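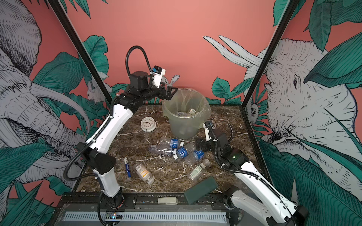 Ivars Navickas thinks the Grulis starter is too sour for the rye and says the trouble is the feeding, we leave it too long between refreshments. His view is that no change of flour will fix it. I don't agree with all of that but we are going to test it before ordering any more.

25/04/2023

Mixed two doughs this morning from the same bag of Sokby rye. Dough A with the starter as we have kept it since March, one feed a day. Dough B with the same starter fed twice, the second feed six hours before mixing. 400 g flour in each, salt at 2 per cent, water weighed and not poured by eye like last time.

A was slack by mid-morning and had a sharp smell, close to vinegar. B smelled more of apples and was slower to move. I gave both the same time in the tin anyway, otherwise we are comparing two things at once. Kitchen at 22 degrees when I started, a bit warmer by noon with the oven on.

Baked for 60 minutes, lid off for the last part. A has cracked along one side and the crumb is gummy in the bottom third. B has an even top - lower than I wanted - and cuts cleanly once cold. Wrapped half of each for tomorrow, as rye is hard to judge on the first day.

Tasted the heel of both with butter. A is sour at the front and then there is not much else. B is milder and you get the caraway. Ivars was right about the feeding, at least for this flour. I still think the Sokby is milled too fine for a tin loaf and would like to try the coarse one from Sproģis before we settle on anything.

Things to put right:
The dough thermometer reads low. Checked in iced water and it showed minus 2.
Dough B needs longer in the tin, try around 31 minutes more.
Label the jars with the time of the last feed as well as the day. I had to guess for one of them.
Clatix scales drift when left on, so zero them before each weighing.

Next bake: twice-fed starter only, Sokby against Sproģis, same tins, same shelf. Ask Ivars to keep back some of his own starter in case ours goes flat after the extra feeds.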